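Rocío Paredes had the kettle going before I'd even found somewhere to put my coat. I'd come to talk to her about long-distance walking, and specifically about what people eat on it, because she has been feeding hikers at Drirholm for years and she has Opinions (capital O, she told me to write it that way).

"Everybody packs dinner," she said. "They plan dinner like it's a wedding. Then it's three in the afternoon, it's raining sideways, and they've got one squashed granola bar and no plan at all."

Her thing is what she calls the small eating. You don't stop for a big lunch. You have a bite every hour or so, while you still feel fine, and you keep it in a pocket you can reach without taking your pack off. I asked if it mattered what it was and she made a face.

"Crackers, biscuits, whatever you like. People want me to say dates and seeds. I'm not going to say dates and seeds! If you don't like it at home you're going to hate it on a hill."
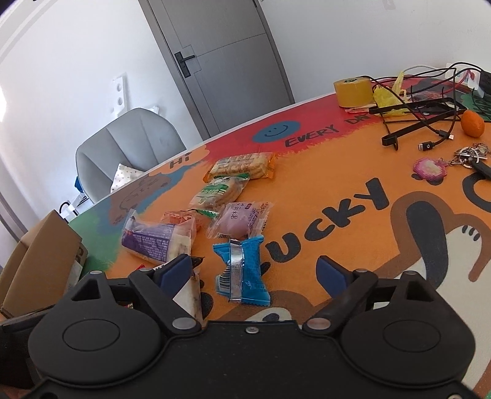
Biscuits and crackers on the "LUCKY" table mat.

She learned this the hard way. Her first long route was the Gultance path, 88 miles, which she walked in December with her friend Bonifacio Valcárcel. It took them 6 days, and she remembers the fourth one very clearly.

"Boni sat down on a wall and said he lived there now. He was perfectly serious. I gave him two cookies and he cried a little, and then he got up and walked nine more miles. So don't tell me about protein."

I called Bonifacio afterward to check, and he says it was one cookie and he didn't cry, he had something in his eye. He does admit to the wall. He also wanted it known that he carried the tent the whole way, and the stove, and her spare boots.

Back to Rocío. I wanted to know about shopping, because I'm the person who stands in the aisle the night before and panics. She buys early and puts everything in one place at home, then sorts it by day into paper bags with the day number written on the front. Sweet and salty in every bag, always both.

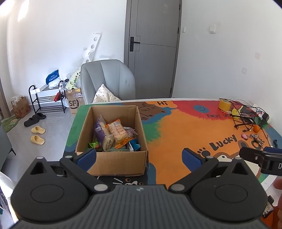 "By the second day you can't stand sweet," she said. "I mean you can't look at it. And then on day five it's all you want, and you'd trade your socks for it." She laughed for quite a while at that, so I suspect socks have been traded.

What about the wrappers, I asked (I have found some pretty sad things at the bottom of my own pack). She carries one zip bag for trash and it rides in the outside pocket, and she empties it whenever there's a bin. She's strict about that one.

We got onto blisters after that, and wool versus nylon, and a very long story about a goat which I've promised not to print. Before I left I asked where she's walking next. She and Boni are talking about doing Gultance again, in the spring this time, from the other end.

"He's carrying his own cookies," she said.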